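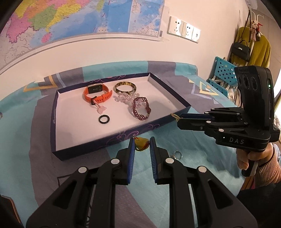 The lid will do

Danica Kollár threw out the bottom of the box years ago. The lid she kept, and it has held her jewellery ever since, through two moves and one very expensive attempt to replace it.

I came to her flat in Plelldale with a grudge. For most of January I had been reading about jewellery storage, and I had begun to suspect that the whole trade exists to sell small drawers to people who already own drawers. Prundar will sell you a lined cabinet with 80 compartments. Drostari prefers stacking trays, each with its own fitted cover, so that finding a pair of earrings means dismantling a tower. Neither firm could tell me who has 80 things to put away and the patience to do it at midnight.

Kollár bought the Drostari trays. They lasted 6 weeks.

"I stopped wearing anything," she says. "If I couldn't see it, I forgot I had it."

So back came the lid: navy outside, with purple swirls, plain white within. The white matters more than she expected. Dark beads show up against it, and so does a black ring, which on a velvet lining would vanish until the next spring clean. The sides are shallow enough to reach over and just high enough to stop a bead bracelet sliding off.

There is a fashion for calling this sort of thing a "curated tray", and I had hoped to avoid it. Kollár's has an orange smartwatch in it, next to the bangle. No stylist would allow that. She puts the watch there because it comes off at the same time as everything else, and she would like to find it in the morning.

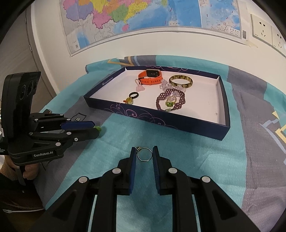

A silver ring with a raised setting, out on the cloth, and the box lid behind it.

I am less convinced by the tangle. Anything on a cord gets friendly with its neighbours, and a charm with a tassel is the worst offender. The Štefanec catalogue, which I read so you needn't, offers a brass stand with 20 hooks for exactly this problem. It is handsome and it needs dusting. Kollár's answer is to take the cords out, lay them on the cloth and put them back one at a time, which she does when she remembers.

Rings are the other weak point. A small one set down beside the tray is a small one lost in the pattern of the fabric, and a turquoise and grey cloth is no help with a green bead either. I would add a saucer. She says she had a saucer, and it filled up with hairgrips.

The Prundar cabinet, for the record, has 1,133 reviews on the firm's own site. I read a good many, and the happiest came from people who had owned it for a weekend.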